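Introduction to Theater Studies
Handout 9: Reading the Realist Set

Rampersad School of Performing Arts
Issued 2021-12-11

Purpose of this handout

Students are asked to read these notes before the seminar on domestic realism. They cover the staging of plays set in ordinary homes and should be kept for the written assignment due in March.

1. The box set

The box set is an arrangement of three connected walls, with the audience looking in through the place where the fourth would stand. It replaced the painted wings and backdrops of earlier practice, in which a door might be no more than a shape on canvas. Once doors could be opened and slammed, playwrights began to write for them. An exit became a physical event with a sound of its own, and the room began to carry part of the story.

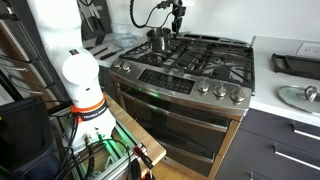 It does not follow that every object on a realist set must be real. Designers separate practical items, which must function during the performance, from dressing, which only has to be believed from the seats. A lamp that an actor switches on is practical. The books behind it may be a strip of glued spines.

2. Scale and distance

The size of the house governs the amount of detail required. Our main stage, the Hestier, seats 800, and a letter held in the hand cannot be read beyond the first rows. The actor must therefore play the letter - its weight, its folding, the time taken over it - so that its meaning reaches the back. In the Puvex Studio the front row sits within arm's reach of the furniture, and a false label or an empty cup is noticed at once.

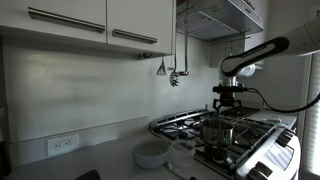 Students should note that closeness changes acting as well as design. Small adjustments of the eyes and hands become legible, and a gesture prepared for the larger room will appear forced.

3. Stage business

Business is the name given to the minor physical tasks an actor carries out while speaking. It should be set early in rehearsal and repeated exactly, as lines are often timed to it. Where a task competes with an important speech, the director will usually cut the task. 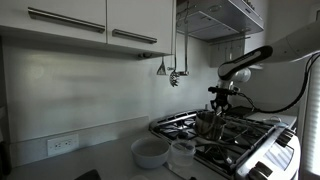 Kitchen corner with range hood and utensil rail.

4. Properties in rehearsal

Substitute properties are acceptable in the first weeks, provided they match the final item in size and weight. Sound must also be considered. A large stainless steel bowl with a broad, rounded underside, like the one shown with this section, may ring when set down on a hard surface, and the actor needs to rehearse with it before the technical rehearsal. 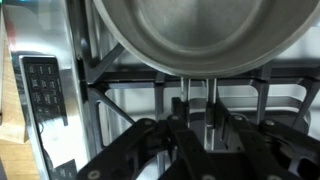
The property list is maintained by stage management and records each item, its starting position and the actor who handles it. For the student production of Zinow, the list ran to 19 entries. Items with a similar finish should be described by shape as well as material: a steel bowl with a flat circular base and a curved rim, for instance, will not then be confused with a tray. Changes are entered on the day they are made.

Assignment

Choose one scene from a realist play on the reading list. Identify the practical items it requires and explain how the staging would differ between the Hestier and the Puvex Studio. Papers should be typed and double-spaced, with all sources listed on a separate page.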